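Mimero Perception and Planning – Frequently Asked Questions

This page collects the questions we receive most often about Mimero, the software we use to run two-arm cells for laboratory handling. If you are new, please read the install notes first. For the older Tornero controller there is a separate page, and the answers there are still valid.

General

What does Mimero do?

It takes pictures from the cameras, finds the objects on the table, decides which arm should do what, and sends joint targets to the controller. The controller itself is Tornero. Mimero never talks to the motors directly.

Which version should I install?

Build 2766 or later. Older builds have a problem in the planner where both arms could wait for each other without end. We fixed it by giving each arm a time limit on its reservation of the shared space. If you must stay on an older build, set the two arms to work in turns.

Do I need a strong computer?

Planning is light. Perception needs a graphics card. Without one the software will run, but you will get a new object list only every 3000 milliseconds, and this is too slow for handing an object from one arm to the other.

Perception

Why does the depth map have holes where my glassware is?

Clear glass and clear acrylic let most of the projected light pass, so the depth sensor measures the cloth or the wall behind them, or it gives no value. In Mimero, please turn on the "transparent" option in the scene file. Then the shape is estimated from edges and highlights in the color picture, and depth is used only for the table plane.

Can it separate transparent objects that overlap?

Usually yes, if at least one part of each object has a strong color or a clear outline. A layout that we like for checking this is a flask standing directly in front of a clear rack. The teal screw caps are easy to find, and the tracker then builds each tube downward from its cap. The tube body seen through the flask is bent a little by the glass, so Mimero gives low trust to any edge inside the flask outline. 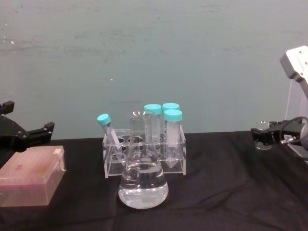

One tube is reported with a wrong angle. Is this a bug?

Most probably it is a setting. By default the tracker assumes that a tube in a rack stands upright, and a tube that leans will be forced to vertical. Set "allow_tilt" to true for the rack class. The grasp planner will then approach along the axis of the tube and not from straight above. Please check afterwards that the approach path is free, because a leaning tube often crosses over neighboring holes.

Does the liquid level matter?

For grasping, no. For moving, yes. If a container is marked as open and the level detector finds liquid, the planner limits the tilt and the acceleration. The level detector looks for the meniscus line, and it can be confused by bright reflections on curved glass. When it is not sure, it treats the container as filled.

Planning and control

How does the planner choose the arm?

It compares the cost of reaching for each side and takes the cheaper one. Objects near the center can go to either arm, and here you may see the choice change between two runs. To make it fixed, add a preferred side in the scene file.

The gripper closes too hard on small beakers. What can I change?

Lower the closing force in the object class, and lower the closing speed too. Many users forget the second one – the first contact is what breaks thin glass. The values are saved per object class, so your settings for plastic boxes stay as they were.

How often are commands sent?

Mimero sends joint targets to Tornero at 400 Hz. If your network drops packets, the arm holds its last target and then stops softly.

Logs and support

Where are the logs?

In the folder of the run, one file for each arm and one for perception. The Gotwood viewer opens all of them on one time line.

Can I replay a run without the robot?

Yes. Open the run in Gotwood and choose "replay to planner". The perception output is fed again to the planner, and you can compare the new plan with the old one.

Whom do I write to?

Damián Cuautle looks after the planner and also reads the perception reports. Please attach the scene file and the build number. Support for the Staniforth plug-in ends in December, and until then only serious faults will be fixed.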